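Sorting Out the Block Shelf

I spent most of a rainy weekend in July going through the block shelf, and I wanted to write down what I did while I still remember it. I have put this off since winter. The shelf is one of those low ones with cubbies, a Kevby, and every cubby had turned into a mix of blocks, puzzle pieces, train track, dried-up markers and the little plastic feet that come off of chairs.

The first thing I did was take everything out and put it on an old bed sheet on the living room floor. I know people say to do one bin at a time. I have tried that and what happens to me is that I finish one bin, find half of its contents in the next bin, and have to start over. With everything on a sheet I could see what I had. I could also pick up the corners and drag the whole thing out of the way at dinnertime.

I sorted by material first. Wood in one pile, plastic in another, cardboard and paper in a third. The cardboard pile was mostly recycling. The plastic pile was bigger than I wanted it to be, and a good part of it went into a bag for the church sale. I kept the interlocking bricks and the farm animals. Everything else had missing parts or made a noise.

The wood pile took the longest. We have three kinds of wooden blocks in this house and they do not go together very well. The oldest are plain unit blocks from Aaltonen that I bought used when my older one was a baby. They are heavy and a little dinged up on the corners, and they are still the ones that get played with most. I think there were supposed to be 171 in the full set, going by the inside of the lid. I did not check. There are enough to build a garage and a road at the same time and that seems to be the requirement.

Then there is a bag of small cubes with letters on them, which came as a gift. The letters wore off of most of them. I put those in a jar with a lid and they are going to be counters for board games, since we are always short on counters.

The third kind is the colored shapes, and those are the ones I wanted to talk about in this post. I like them a lot and had not given them a decent place to live. They are simple solid shapes, bright colors, nothing printed on them. For years I treated them as extras for the unit blocks and threw them in the same bin, where they sank to the bottom. You would reach in for a long block and come up with a star.

What I do now is keep the shapes apart and bring them out a few at a time on a board. I got the idea from trays at the preschool. A whole bin of shapes gets dumped and walked away from. A handful of them laid out flat with some room in between gets looked at. Eight is a good number for a three-year-old at our house. At 12 it started turning back into a pile.
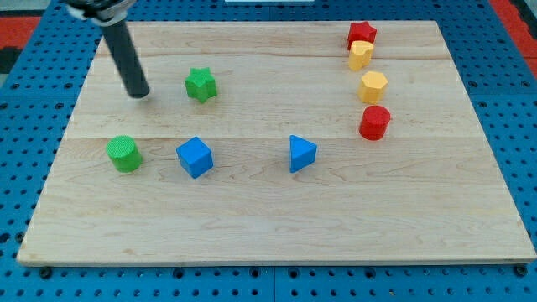 Eight shapes on the maple board, with the green star off by itself.

The board matters more than I expected. I tried a baking sheet first, and it was loud and the rim got in the way of little hands. I tried a placemat, and the blocks tipped over every time it wrinkled. A plain maple board is about as good as it gets. It is flat and pale, so the bright colors show up well against it. If you are buying one, I would skip anything with a groove cut around the edge for juice, because round pieces end up in the groove.

I should say something about color. I had the idea to sort the shapes by color, with a little box for each. This lasted one afternoon. My younger one does not care about color yet and wants all the round ones together. My older one wanted to sort by which ones could be stood on. Both of those are fine ways to do it. I took the little boxes away and put all the shapes in a single shallow basket, and whoever is setting up the board picks.

Some things we have done with them so far:

Putting out a few shapes, having one kid look away, and taking one off. This is the old tray memory game and it still works. The five-year-old is better at it than I am.

Tracing. Tape a sheet of paper to the table, hold the shape down with one hand and go around it with a pencil. The star is harder than it looks. A cylinder is easy and makes a good first one.

Finding the shape by feel. I put a few in a pillowcase and they reach in without looking. You want shapes that are really different from each other for this, at least at first. A star and a cylinder are easy to tell apart in your fingers. Two blocks with corners take longer.

Rolling. I did not plan this one. If you prop one side of the board on a book, you get a ramp, and then you find out which shapes roll, which ones slide and which ones just sit there. This took up a whole morning. One cylinder spent the rest of that week under the couch.

Back to the shelf. Once the blocks were settled I wiped the cubbies out with warm water and a little dish soap and let them dry with a fan on. For the blocks themselves I used a barely damp cloth and did them in batches on a towel. Please do not soak wooden blocks. I soaked a few of the Aaltonen ones years ago and the grain came up rough and never went back down. If they feel dry after wiping you can rub in a bit of the mineral oil you would use on a cutting board, but only on bare wood. I do not oil anything painted.

I bought two new baskets for this and used what I had for the rest. The baskets are from Darkano and were $15 each, which I thought was a lot for a basket, but they fit the cubbies without sticking out and the sides are stiff enough that they don't slump. The unit blocks went straight on the bottom shelf with no container at all, stacked by length. I was doubtful about this. So far it has gone better than the bin did, because the kids can see where a long one goes and where a short one goes. It does not get put away perfectly — nothing here does — but it gets put away.

The board itself stands on its edge between the end of the shelf and the wall. I stuck two felt pads on the wall side so it won't scuff the paint. It is light enough that my younger one can drag it out, and she does, usually around five when I am trying to make dinner.

Train track went into the old block bin. I know that is just moving the problem to a different bin, and I will get to it. The puzzles are in zip bags with the name of each one written on the outside in marker. I gave up on keeping the boxes. Civen boxes in particular split at the corners after a month or so, and I was spending more on tape than I wanted to.

A few people asked in the comments on my last post whether it is worth buying a set of plain shapes if you already have regular blocks. I would say it depends on the age. For a baby who is mostly chewing, no, and be careful about size with any small pieces. For two and up, I think a small set gets a lot of use, more than a large set would. If you see a used one at a sale with a couple of pieces missing, buy it anyway. We are certainly missing some of ours and it has made no difference at all.

The one thing I have not figured out is labels. I made picture labels for the cubbies, printed them out and taped them on, and they were peeled off by the next morning. I may try painting a small shape on the wood next to each cubby. I have leftover blue paint from the bathroom, and if it doesn't look good I can sand it off. I will post about it if I get that far.

Next up is the art drawer, which I opened on Sunday night and closed again.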